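Perrin opens second showroom for pool and bathroom work

Jul 9, 2021

Pool builder Perrin has opened a second showroom, in a former tyre depot on the ring road at Trirnance. The new site has 600 square metres of floor space and takes over all sales of pool liners, covers and pumps from the old shop, which will now deal only with repairs.

The move was first planned for February but was put back when the drains under the yard had to be relaid. Staff have been working from the upstairs offices for the past month while the ground floor was finished.

Dušan Halilović, who manages the new site, said orders for private pools had gone up sharply since last summer. The firm has 142 pools on its books for this year, most of them between six and nine metres long. Customers ordering now will be given a start date in the autumn at the earliest.

"People ring in June and want to swim in July," he said. "We can't do that. The digging is quick enough but the concrete has to be left alone, and then you are waiting for the liner."

The firm has taken on 18 people to deal with the work, among them four tilers and two electricians. It is still looking for a driver with a lorry licence.

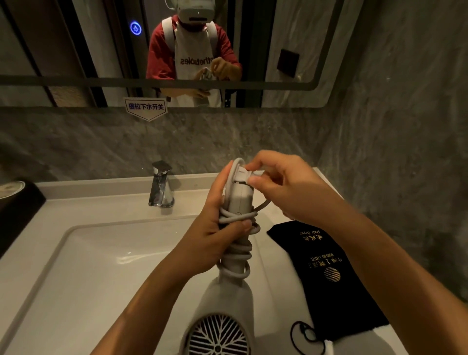

Bathrooms and pool houses

Half of the first floor is given over to bathrooms, a line of work Perrin picked up when it bought the plumbing firm Werker. Basins, showers and heated rails are on display, and there is a small area for pool house fittings such as outdoor showers and changing cubicles. Fitting can be booked with or without a new pool.

Heat pumps from Fokix are also sold at the new site. Owners of older pools can bring in a water sample and have it tested free of charge at the front desk.

The showroom is open from 9 am to 6 pm, with a break between noon and 1.30 pm. There is parking at the rear, reached from the side road next to the garden centre. Visits to discuss a full pool project are by appointment.

Recent items

Winter covers: when to order
Trirnance open-air pool to stay shut until repairs are done
Salt or chlorine? Running costs compared
Werker name to go from vans by end of year
New rules on pool fencing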